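Bench notes, Uzor handset, fingerprint sensor and LTE checks
May 27, 2018

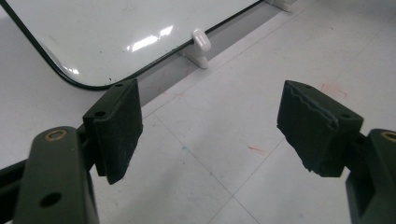
Picked up from where Rostam left the two Uzor units before he went back to Lustomville. Unit A still has the January firmware, unit B has the current build. Same hardware revision on both, same back cover, same sensor part. SIMs swapped between them halfway through so the carrier side drops out of the comparison.

Fingerprint sensor

Enrolled right index and left thumb on both. 300 unlock attempts per unit, screen off, phone picked up from the bench each time. Counted a miss if the phone needed a second touch, even when the second touch worked.

Unit A: 17 misses. Most came in the first third of the run, when I was placing the finger low on the ring. Tried to hold placement constant after that and the misses thinned out. The old firmware seems to want the center of the pad covered.

Unit B: fewer misses, but I lost the tally sheet for the last block and won't put a number on it. Needs a rerun. Subjectively the wake is slower. The vibration comes first and the screen lags it by a visible amount. On unit A they arrive together.

Left thumb is worse than right index on both units. Re-enrolling the thumb with the phone held the way one holds it in use, not flat on the bench, helped on B. Did not try it on A.

LTE

Testness logging app on both, default profile, Wi-Fi and Bluetooth off. Ran the download test at the window end of the bench and again in the stairwell. At the window both units attach to LTE within a few seconds of leaving airplane mode. In the stairwell unit A drops to 3G and stays there after coming back to the window. It has to be toggled by hand. Unit B goes back up without help, slowly.

Elsa had the same complaint about A on her own walk between the lab and the bus stop, so it is not the stairwell. She suspects the network mode setting is not being saved properly when the second SIM slot is empty. Checked: with a card in both slots, A recovered on three tries out of three. With slot 2 empty it failed on all three. Small sample, but it points the right way. Sent her the logs.

Battery

Video loop, brightness fixed at half, LTE on, no account sync. Unit B ran 518 minutes to shutdown. Unit A is still charging, will start it tonight and read the log in the morning. Note that B shut down with the indicator at 4 percent, so the gauge is off at the low end. Rostam saw the opposite on his older unit, which sat at 1 percent for a long time before it went.

Charging brick supplied with A gets hotter than the one with B. The labels are the same. Swap bricks before drawing anything from that.

Back cover

Clip at the lower left corner of A is loose. It creaks when pressed near the speaker. No effect on the sensor that I can find: pressed the corner during a short set of unlocks and saw no change. Rirnolwood sent replacement covers with the last parcel but they are for the single SIM version and the tray cutout does not line up. Asked for the right ones.

To do

Rerun unlock block on B, with the tally in the spreadsheet this time.
Battery run on A, same video file.
Repeat the slot 2 test on B. It may have the same fault and hide it better.
More than 400 MB of logs on the shared drive under my initials. Elsa, take what you need before I clear the folder.
Ask Rostam which build his older unit was on.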